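Kollmont House Residents' Meeting
Minutes, Jun 21, 2023

Present: 11 residents. Apologies received from two units.

1. Minutes of the last meeting
Approved with one correction: the hallway paint quote came from Betoseo, not Mandagi.

2. Guest suite bathroom
Speckled off-white was chosen for the vanity top over plain gray. The dark brown cabinet front stays. It was agreed that guests must take their toiletries with them at checkout, and a line will be added to the suite notice. The fee stays at $19 a night.
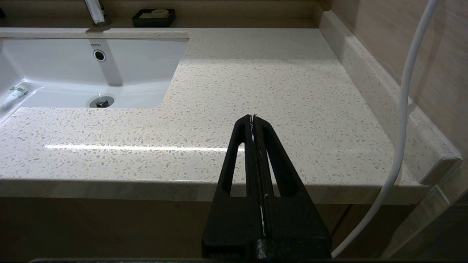

3. Laundry room
Janier quoted $319 to replace the door closer and rehang the door. Approved. Work to be booked before the end of the month.

4. Bike storage
There are 13 hooks and more requests than that. Untagged bikes will be moved to the back wall until September, then given away.

5. Other business
Complaint about the side gate being left open overnight. Reminder to go up by the mailboxes.

Meeting closed at 8:40 p.m. Next meeting in September, date to be posted.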